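Arkix simulation kit, after a few months of fiddling
Posted by Isla Dunbar, 13 Dec 2024

I bought the Arkix kit back in August because I wanted to get a kitchen cell right on screen before spending money on the real one. Four stars from me, and I'll tell you where the missing one went!

First, the good stuff. Setting up the cell is a pleasure. You drop in the arm, park its base on a platform beside the counter, pick a gripper and off you go. I had mine standing in 20 minutes (my old setup in Pimelex ate a whole weekend). Moving the base is easy too, so I kept nudging it closer to the counter until the far end was in comfortable reach.

Now the grumbles. The default grip force is way too high for glassware, and the setting is buried two menus deep. I ended up at 84 on their scale, which has no units, thank you very much. The manual barely mentions it. Hanneke Bosman on the user forum finally pointed me to the right page, so if you're stuck, search for her posts before you write to support.

The other thing is upkeep. Every update resets the tool offset, so the fingertips end up where the software thinks the old gripper was. Save your offset in a text file! After each update I load it back in, run the arm slowly to a bowl and a glass, and look at the fingers from the side before trying anything quicker.

At $610 it isn't cheap, but I'd buy it again. What I test with these days is a glass over a bowl, with plenty of other stuff left out on the counter.

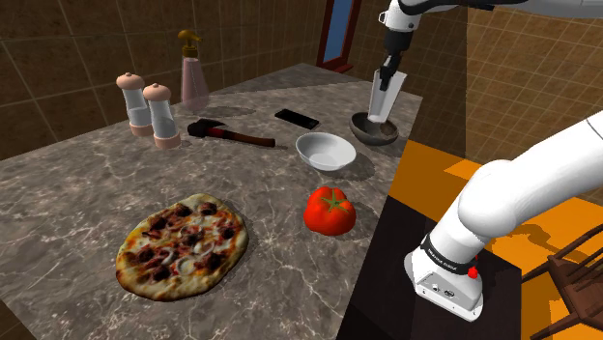
I run that one after every change to the offset, and I save the joint positions each time so I can compare them later. Next on my list is the Bakos gripper add-on, if they ever put it back on sale.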